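4.2 Flat Folding of Mixed Household Textiles

The second part of the study deals with the step between drying and storage. Participants in the Jonham sample were asked to keep a log of every item folded at home during February, noting the type of item, the surface used, and the number of folds made before the item was put away. The log returned 874 usable entries. Entries that recorded only a load total, with no breakdown by item, were excluded.

Items were sorted into two classes. Class A covers plain rectangles such as towels, cloths and pillowcases. Class B covers garments with a collar, sleeves or a printed panel, where one face is normally kept outward. The distinction matters for the fold count. A plain towel can be halved from any side, and a corner that is turned up at the start can be corrected at the first fold. A garment has a fixed starting position, and an error in that position is carried through to the last fold.

Most entries named a table as the work surface. Beds were second and the top of the dryer third. Tables were usually shared with other objects, and the log form therefore included a line for whatever else was on the surface at the time. Figure 3 shows three views of yellow-green and lime-green textiles on a light tabletop. In panel (a) a towel is spread on the right half of the table, with a closed laptop on the left.

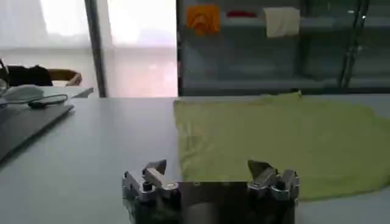

Clearing the whole surface first would save time overall, according to Noemi Halvorsen, and the shared-table entries should be treated as a separate condition. We tested this by splitting the Class A entries by whether other objects were listed. The median number of folds was 3 in both groups. The shared-table group reported more restarts, but the difference was small and was confined to bath towels, which need the most free area. The two groups were pooled for the remaining analysis.

Handling before the first fold was coded from the free-text column. Two methods account for nearly all entries. In the first, the item is laid down and smoothed by hand from the center outward. In the second, it is gathered at one point, lifted, and allowed to drop open. Gathering is quicker for small cloths but leaves creases at the point where the fabric was held. Panel (b) shows a cloth gathered in this way, bunched to a small peak, next to a second cloth lying flat with a blue pattern on it.

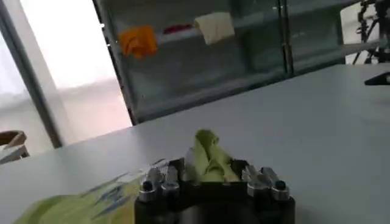 4.3 Folded Width and Shelf Fit

A folded item was counted as fitting if it could be placed on the shelf without a further fold. The reference unit was the Fellska linen shelf, which was already installed in 118 of the participating homes. Participants measured the item along its longest side after the final fold and recorded whether it was placed, refolded or stored elsewhere.

Long, narrow folds performed worst. They are easy to produce on a table, as the worker needs to make parallel folds in one direction only, but they tend to exceed the shelf depth and are then doubled over by hand. This second operation often shifts the inner layers, and the edges no longer line up when the item is stacked.

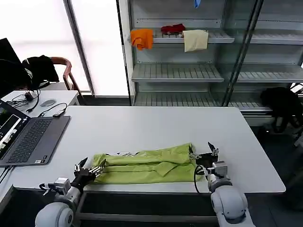
Garments were more often left in the long form than towels were. The likely cause is the collar, which participants tried to keep flat and near the middle of the fold. The lime-green garment in panel (c) has this shape: a long horizontal rectangle with a collar-like flap near its center, and a far edge that is slightly uneven. Under our coding, an uneven edge alone was not scored as a fault. A fault was recorded only if the participant reported that the item had to be opened and folded again. On this definition, up to 10 percent of Class B entries were faulty.

Two limits apply. Shelf depth was taken from the installed unit and was not checked against other furniture, so the width results should not be extended to drawers. Fabric weight was self-reported as light, medium or heavy. Section 4.4 repeats the comparison with the heavy items removed.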